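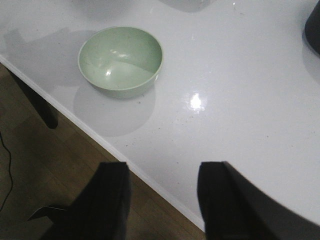 **Worka wrist camera kit, with the Plundow finger set**

Bought in January for the small arm we use at Clumesby, and fitted by Lachlan Tawhiri and me in one afternoon. The kit cost £192 and the fingers were another £30.

Fitting is easy enough. Four screws hold the bracket to the wrist, and the cable clips along the forearm. Leave slack at the last joint. We pulled ours too tight and had to redo it after the first full turn.

The fingers are plain black blocks with flat tops. They stay in view at the bottom of the picture, and I like that when I'm setting the grip height on a bowl or a cup. They do take up space, so anything close in to the wrist is hidden.

Glare is the weak point. On a glossy white table you get a bright spot from the lights, and the automatic exposure chases it. Fix the exposure by hand and save it, as the setting is lost at power off. The manual doesn't mention this.

Wipe the table before you calibrate. Crumbs show up as dark specks, and our software picked two of them as corner points.

One finger screw had worked loose after 1888 cycles. Thread lock cured it, and we were at 3015 when I last checked.

Four stars. I'd buy the kit again, but get a longer cable.

Heikki Ikonen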